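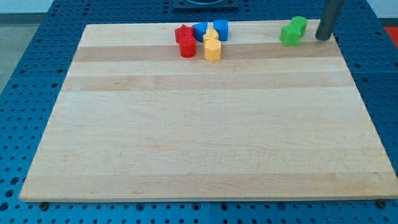 Can I oil a maple board if the kids play on it and I sometimes still slice bread on it?
Plain food-grade mineral oil is fine for both, as long as you let it soak in overnight and wipe off whatever is left in the morning.

Hi all,

That was the short version for whoever only reads the digest. Long version coming up, and sorry for taking a while, the whole house has had colds.

Oluwatosin Olaniyan wrote on February 15, 2024:
> I inherited a maple cutting board from my aunt and my
> daughter has claimed it for her shape blocks. She likes
> the sound they make on it, I think. It's getting dry and
> a bit fuzzy. Do I sand it first or oil it first? Also the
> strips are not all the same color, is that dirt or is it
> supposed to be like that?
> I have a bottle of Drultska oil from the hardware store,
> is that any good?

Sand first! Very lightly, and only with the grain. The fuzz is just the fibers standing up after a wash, mine does it every winter. Wipe it with a damp cloth, let it dry all the way, then go over it with fine paper and it'll feel like a new board.

The color thing is normal. These boards are glued up from strips and they hardly ever match. Ours is mostly pale cream with a few tan bands running across it, and no amount of scrubbing has changed that (I tried, the first year I had it). The little dark specks are in the wood too. I've gotten pretty fond of them.

I don't know the Drultska stuff. Check the label for driers or solvents, and if it has either, save it for the porch chairs. I buy the Nadeo one, the small bottle, and it lasts me from one May to the next with 3 boards in the house.

About the blocks: if hers are plastic like ours, wash them in warm soapy water and dry them well before they go back on the board. Our set has a star, a cylinder, a cube and so on, chunky enough to grab with a mitten on, and the triangular prism is the one I step on. Red, blue and yellow don't rub off on the maple as far as I've seen, but felt pens do, so watch out for those! I got most of a purple scribble out with salt and half a lemon. Most of it.

Has anybody here used the Kos board wax on top of the oil? I've had a tin since last spring and keep forgetting to open it.

Back to the laundry,
me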